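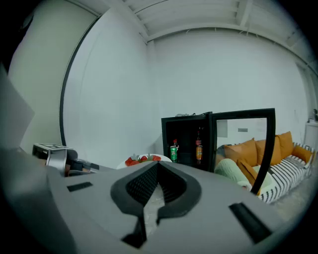 Obed Lamptey reckons we should have started with the strawberries and left the fridge for the end of term, and after the month I've had with this project I'm inclined to agree with him.

Anyway, hello! It's been ages. I last wrote in February, when our student robotics club had a name (Narum), a group chat and pretty much nothing else. Now we've got a proper task for the Dilport showcase, which is to teach a robot to get a snack ready. Drink out of the mini fridge, fruit on a plate, everything put where a person could reach it. Sounds easy, doesn't it? I said it sounded easy at the first meeting and they've been reminding me ever since.

The bit I look after is the demonstrations. You hold the grippers, one in each hand, and do the job yourself over and over, and the recordings go to the training crew, who turn them into something the arm can learn from. We've kept 272 so far, and almost all of them are mine or Mamel's (that's a nickname, and no, I'm not allowed to explain it). My wrists are cooked. I've started opening my own fridge at home with two fingers like a crab.

What I've learned, mostly by mucking it up:

Go slower than feels natural. My first lot were so quick that the training crew sent them straight back.

Don't chat. I talk with my hands, and apparently that matters a great deal when your hands are the data.

Move the plate between goes. We left ours in the one spot for a whole afternoon and ended up with a model that was brilliant at that one spot and hopeless everywhere else. Three hours' work, gone. I ate a lot of fruit that evening.

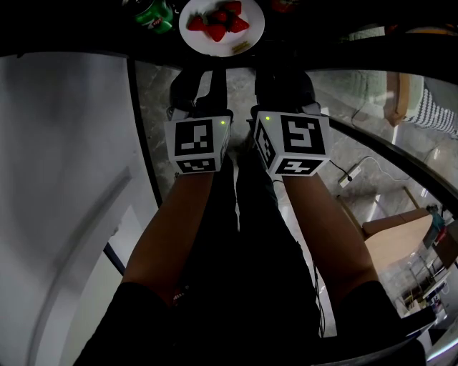
Opoku asked in the comments last time whether you need to know how to program before joining, and whether people get stuck doing the boring jobs if they can't. No to the first one! I couldn't write a line of code when I signed up and I'm only slightly better now. As for the boring jobs, well, I quite like them. You get into a rhythm, someone puts music on, and you notice things the coding people miss, like how often you tilt your wrist before you've even touched a can.

We've got four more sessions booked before the showcase, and I still need to redo the fridge door set. Wish me luck with that hinge.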